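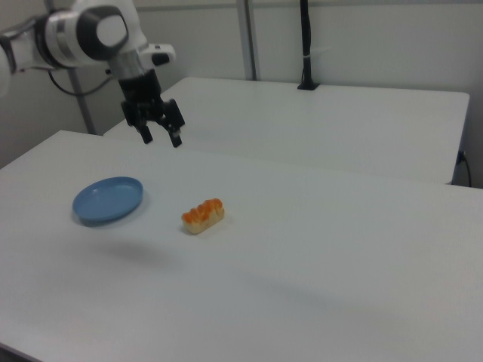
The word they used in the July briefing was "relief". The arm would relieve us of the plating, the plating being the dull end of the job, and we would be free to do the interesting end. I have worked at the Prarcombe kitchen long enough to have been relieved of several things, among them a paid break and a decent chair, so I wrote the word down and underlined it.

For anyone who doesn't know the place, Prarcombe makes cold breakfasts and light lunches for people who can't easily get their own: day centres, two residential homes, a training college, a few offices that pay late. On a full day we send out 1287 plates. Most of them have a bread item on. Somebody picks up the roll or the pastry, puts it on the plate, turns it so that it looks like food and slides it along. Cimell, who run the contract, would like a robot arm to do that part. Boersma would supply the arm and Trillex the software that tells it where the bread is.

I have been to see the trials three times. I went with an open mind the first time, which I mention only so that it is on record somewhere.

What is being tried is one piece of bread, one plate and one arm on a white table. The job is to get the first on to the second. I don't sneer at that. Anyone who has trained a sixteen-year-old on the line knows that picking up soft things at speed is harder than it looks, and that the first week is mostly thumbprints. A gripper with two fingers has fewer ways of holding a thing than a hand has, and I was impressed by how gently it could go about it. I said so to the engineers, who were polite and tired and had eaten nothing but crisps.

My trouble is with the distance between that table and our line, and with how quickly people in meetings cross it. On our line the plates come out of the washer in stacks and two of them are always stuck together. The rolls come in trays from the baker and some have joined at the hip in the oven. The custard ones shed. On a humid morning the glaze is tacky and everything you touch comes with you. There is a draught from the loading door that shifts the paper liners. None of this is on the table in the trial room, and when I asked when it would be, I was told that it was "a later phase". I have never yet met a later phase in person.

The figure in the slides was 900 plates an hour. I asked whose figure it was. It was a design figure, I was told, meaning that it was what you would get if you took the fastest movement and supposed the arm did nothing else. By that method I could run to the coast before lunch. A person on our line doesn't do 900 plates an hour either, but nobody has drawn a slide in which she does, and her hours weren't planned round it.

Cimell's staffing sheet was, and it's the staffing sheet I'd like people to read. Six of us plate on a full shift. The sheet for the new arrangement has two, called "line attendants". The other four are down as "redeployed", with no department beside the word. I asked about that as well and was told the detail was being worked through, by the same man who had been very exact about the gripper.

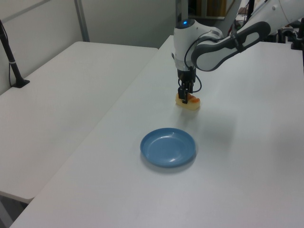 ## What an attendant does all day

Let us say it works. Say the arm learns stuck plates and joined rolls and tacky glaze, and goes at half the speed on the slide, which would still be respectable. What do the two attendants do?

They fill it and they clear up after it. They keep the bread coming in a way the arm likes, so that the job at the front becomes laying out rolls neatly for a machine to pick up and put down neatly. They wipe down between batches. They wait for it to stop, and when it stops they have 90 seconds to get it going before the line behind backs up and somebody has to be telephoned. I got that from the draft work instruction, where it appears in bold.

I have done waiting jobs. I spent a winter minding a wrapping machine at another firm and it was the most tiring work of my life, and I include potatoes. You can't talk properly because you are listening for the noise to change. You can't get into a rhythm since the rhythm belongs to something else. At the end of the shift you've made nothing you could point to, and if the count is short it's your count. People who haven't done it think that the opposite of repetitive work is rest. What I remember is watching a film of wrapper go past for eight hours and being frightened of the toilet.

Plating is dull, yes. I won't be one of those people who discover a deep love of a job on the day it's threatened. But dull work done by six people standing near each other has things inside it that don't show up when you break it into movements. We learn who is ill. New starters pick up English there, or lose their shyness. The person on the bread sees every plate, and so she is the one who notices that the fruit smells wrong, or that the soft-diet trays have been given a crusty roll that somebody could choke on. That second one has happened. It was stopped at the bread, by a woman whose task on the sheet is now written as "place item".

I put this to the meeting and was told that checks could be added. Of course they can. A camera can be taught the difference between a soft roll and a crusty one, for a price, once someone has thought to ask. The trouble is the thinking to ask. We didn't have a procedure for the wrong roll. We had someone standing there who knew Mr So-and-so couldn't manage a crust, and who wasn't too busy or too far away to say.

## Who wants it

I've tried to find the person who wants this, and it's oddly hard. The baker doesn't care. The homes we supply haven't been asked, as far as I can find out, though one of the cooks there told me she'd rather have her bread delivered half an hour later and warmer. The engineers want to solve the problem in front of them, and I'd trust them with it. Our own manager wants to stop advertising for staff, which is fair, as she advertises for staff every month and gets answers from people who think we're a café.

That is the best argument for the arm and it deserves a straight reply. We can't fill shifts. The starts are early, the bus doesn't run before six, and the pay is what it is. If you can't get people, get a machine. But the price of the arm, with the licence and the service contract, would cover a minibus and a rise for a good while, and no one has priced the minibus. I asked for the two to be put side by side on one sheet of paper. I was told they came out of different budgets. I believe that. I think it explains more about automation in places like ours than any amount of talk about the future: there is money for equipment and there isn't money for people, and the decision was made wherever those two pots were labelled.

There's also the question of who gets to say it's working. At the moment the trial is judged by whether the bread ends up on the plate. Fine, for a trial. Nobody has written down what would count against it. How many stoppages in a shift would be too many? If the attendants' backs are worse after three months than the platers' were, does the arm go back? I asked for one number, any number, at which Cimell would say that it hadn't been worth it. The minutes record my question as "noted".
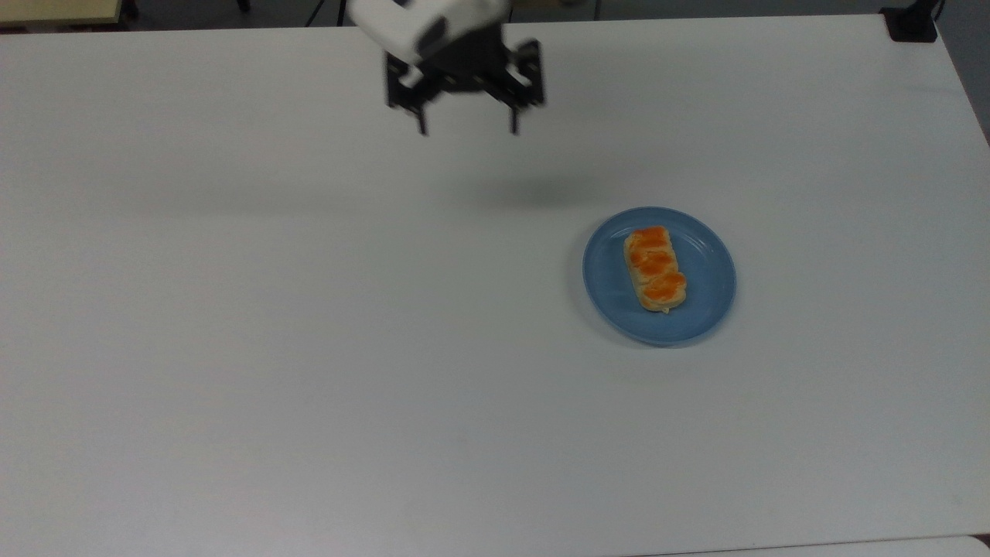
Nneka Ibrahim thinks I'm being hard on it. She says she has plated for long enough that she can't close her right hand properly in the mornings, and that if an arm wants her place at the bread it can have it today, with her blessing and her apron. What she wants is to be taught to run the thing, with a certificate that another employer would recognise and the money to go with it. She says that I talk as though the line were a village green, and that some of us have been quiet on it for years.

I've turned that over a good deal. She is right about the hand and right about me. I like company at work and I assume others do. If the plan had been to take the worst of the strain off people like her, train them properly and pay them as machine operators, I'd be writing something shorter.

But I went back to the staffing sheet with her request in mind, and the attendants are on the same grade as the platers. Training is given as one morning. The certificate, when she asked for it, turned out to be a signature saying that she had read the cleaning instructions. Trillex will do the real training, the sort where you learn to change what the arm does, at their own offices for their own customers' technical staff, and we haven't any technical staff. When it needs changing we'll ring them.

So here is where I've got to, for whatever use it is before Cimell decide. Keep the trial going, and move it down to the line with our plates and our bread and the loading door open. Give the people who plate the job of saying what went wrong each day, in their own words, and pay them for the time it takes. Put four departments next to the four names. Price the minibus. Send Nneka on the proper course and put her on the proper grade before the arm is bought, so that somebody in the building can tell it what to do.

I've asked for all of this to go on the agenda. It's currently under any other business, after the car park.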